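Slack in the Line
By Catrin Rosser

Most patch cables fail at the jacket long before the copper gives out. Adwoa Tsikata, who runs the cable bench at Trunora, keeps 551 returned leads in drawers sorted by type of damage. Kinks fill two of them. Her rule for storage is a loose coil, 12 inches across, fastened with cloth tape and hung from a wide peg.

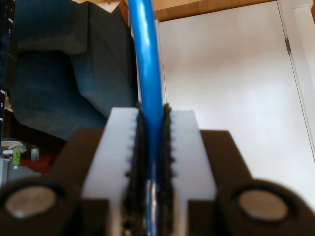
Zip ties are banned at the bench. Pulled tight, they leave a dent in a soft blue jacket that stays there for months.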